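The sales deck for the Trelter gripper has a slide that says 515 successful grasps in a row. I have read that slide many times this year, and I still don't know what was being grasped. A foam cube? The same foam cube, set down in the same spot by the same patient engineer? The footnote says "standard objects," and the footnote stops there.

I buy automation for a small company that packs repair kits. We have trialed three grippers since September, and every one arrived with a number like that. I have come to think the numbers do more harm than good. They let people like me skip the dull part, which is putting the thing over our own table with our own parts and watching it for a week.

The Cendemeck unit was the favorite going in. Its fingers close faster, its controller has the nicer screen, and our managers liked the video. On our bench it did fine with anything the size of a fist. Give it a flat washer and it pushed the washer around like a kid with peas on a plate. Their support line suggested softer pads. The softer pads cost extra, and they helped with washers and ruined it for screws.

Cristóvão Garcia, who runs our trials, thinks I am too hard on the vendors. His argument is that no maker can test every part in the world, so a benchmark has to pick something. Fair enough. But then print what you picked. Okoro does this, to its credit. Its data sheet lists the parts and the misses, and the misses look bad, and I trusted that sheet more than anything else on my desk. The gripper itself was too heavy for our arm, so we sent it back.

What bothers me most is how clean the demos are. One part, one color, good light, nothing else within reach. Our kits go into divided boxes with lids and latches, and a lid is a wall as far as a gripper is concerned. Come in at a slightly wrong angle and the finger catches the rim. Ask a vendor for lid clearance figures and listen to the silence.

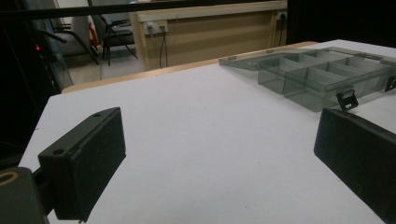 The hand-held gripper over our test table, with an empty compartment box open at the back.

Grarnska wants us to sign for two years on the strength of a 5-minute video. The video is very good. There is no box in it. I have asked them to come here, use our trays, and let Cristóvão choose the parts that morning. They are checking with their applications team, and until I hear back our kits will go on being packed by hand.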